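Shared tea table draws a full room at Guerreiro hall

A long table, a checked cloth and something to drink were enough to bring people out on Saturday, when the Guerreiro hall held the first of its winter social mornings.

The doors opened at 10 and the room stayed busy until after one. Yee-man Fang, who runs the bookings at the hall, said she had put out 36 cups and had to wash some of them twice.

"We wanted people to stand up and mix," she said. "When we had rows of chairs, everyone sat next to whoever they came with and that was the end of it."

The mornings replace the old Wednesday lunch, which stopped last spring when the kitchen was closed for rewiring. The kitchen is back in use, but the lunch needed a cook and the hall no longer has one. Tea and coffee can be made in the side kitchen and carried through.

Tables are set up in the large room, the one with the high white ceiling and the pipework overhead. Grey checked cloths cover them. The cloths were bought for the hall by the Gristetti bakery on Trodberg Road, which also sent over four trays of buns. 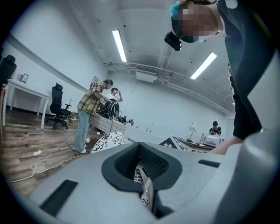
What was on offer

There were two kinds of tea, filter coffee and a barley drink made by Pao-chu Chiu, who lives opposite the hall. The barley drink ran out before noon. Iqra Kiani brought cardamom biscuits and wrote the recipe on a card for anyone who asked.

Entry was free. A tin by the door took in enough to pay for the milk and the coffee, with £16 left over. That will go towards a second urn, as the present one takes 20 minutes to come back to the boil.

Rosalind Boateng came with her sister after seeing the notice in the library. She had lived in Flodberg for over a year and had walked past the building most days without going in.

"I thought it was offices," she said. "I only meant to stay for one cup."

Most people took their drinks on their feet, talking near the table. Ching-wen Liu, who used to teach evening classes in the same room, said it was much louder than she remembered. She has asked for something soft to be hung on the white walls to take the echo down, and Ms Fang said she would look into the price of curtains.
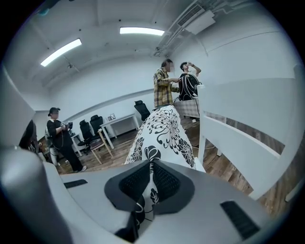

People standing by the checked table at the Guerreiro hall.

A few things will change for next time. The buns will be cut in half, and the milk will be put at both ends of the table so that a queue does not form at one. Anyone with a food allergy is asked to speak to Ms Kiani, who is keeping a list of what goes into each bake.

The next morning will be held in December, again from 10 until one. There is no need to book. People who would like to bring something to eat should leave a note at the hall beforehand, saying what it is and how many it will feed. Clean jam jars with lids are also wanted, as Mrs Chiu plans to make enough of the barley drink for people to take some home.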